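Home | Lists | Archive | Subscribe | Help

We use cookies to keep you signed in to the archive. Accept | Settings

Grosstead Library Cooperative: Members' List
Subject: Re: Changes to interlibrary loan periods from May
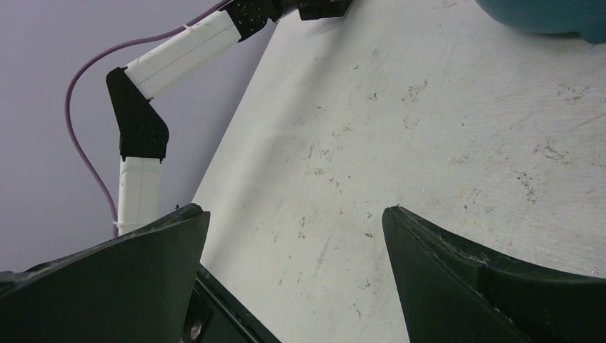
Dear colleagues,

Thank you to the member libraries that replied to the draft loan schedule. The office has read every response, and the points raised by the Phromma branch are answered in this message so that all members have the same information.

On May 5, the Phromma branch wrote:

> The draft shortens the standard interlibrary loan from six weeks to four.
> Our borrowers are spread over a wide area, and the van calls on us only
> once every two weeks. A book that arrives the day after a borrower has
> been in town may sit on our hold shelf until the next trip. In practice
> the reader could have less than two weeks with it.
>
> We would also like to know whether local history items are covered, and
> who pays when a book is delayed in transit.
>
> Ekkachai Kaewmanee
> Branch Manager, Phromma

The four-week period will begin on the day the borrower checks the item out. It will not begin on the day the item leaves the lending library. The draft was unclear on this point and the wording of section 3 has been corrected. Time on the hold shelf is limited to 11 days, after which the item should be returned unless the lending library agrees to extend the hold.

Members asked why a change was needed at all. Last year the cooperative handled 2598 interlibrary requests. Of these, 967 were placed on titles that were already out on loan to another member, and 849 of those requests were canceled by the reader before a copy became available. The office considers this too high. A shorter period, with one renewal allowed when no other reader is waiting, should bring copies back into circulation sooner.

Local history items are not covered by the new schedule. They will continue to be lent for use inside the building only, and the lending library may set its own conditions. Please mark these requests "LH" in the notes field. Several were sent out last winter as ordinary loans because the field had been left blank.

No borrower will be charged for a delay in transit. If an item is late because of the delivery service, the receiving library should record the date of arrival on the slip and keep the slip until the loan is closed. Replacement charges for lost items remain as they are.

The Dimisel and Stukus branches have asked to keep the six-week period for large print and for book club sets. This has been agreed. Any other branch wishing to do the same should write to the office before the end of May, stating which collections are affected.

A corrected copy of the schedule will be sent to each branch manager. Printed notices for the public desk may be requested by replying to this message. Please remove the old notices when the new ones are put up, including those inside the book drop lobby.

Interlibrary Services Office
Grosstead Library Cooperative

Comments (3)

dimisel_desk: Does the one renewal apply to audiobooks as well? Section 3 mentions only print.

ILS Office: Yes, audiobooks are included. Section 3 will be amended.

phromma_branch: Thank you for the clear answer on the start date. We would like 11 printed notices, please.

Previous message | Next message | Back to thread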